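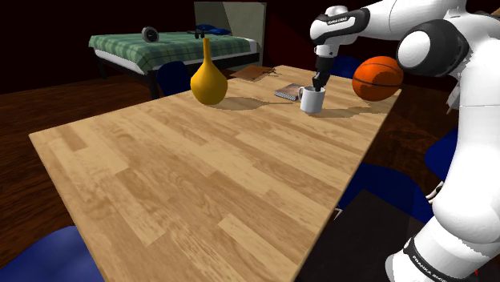

About Sido

Sido tests robot arm kits for small workshops and schools in Brusville. We started in September with 2 people and a fair amount of doubt, and we still have the doubt.

Most sales pages promise an arm that clears a table on day one. We set each kit simple jobs, first in simulation – grip a mug, leave the notebook alone – and run every job 15 times. A kit that needs help more than twice doesn't get our recommendation. Of the 7 we have tried, Lasetti came closest. Wibisono has a nicer manual and a slower arm.

A good run in simulation tells you little about your own bench, so we don't sell it as proof. We take no commission from makers. Reports are free to read, and on-site trials are charged by the day.

Page updated November 8, 2023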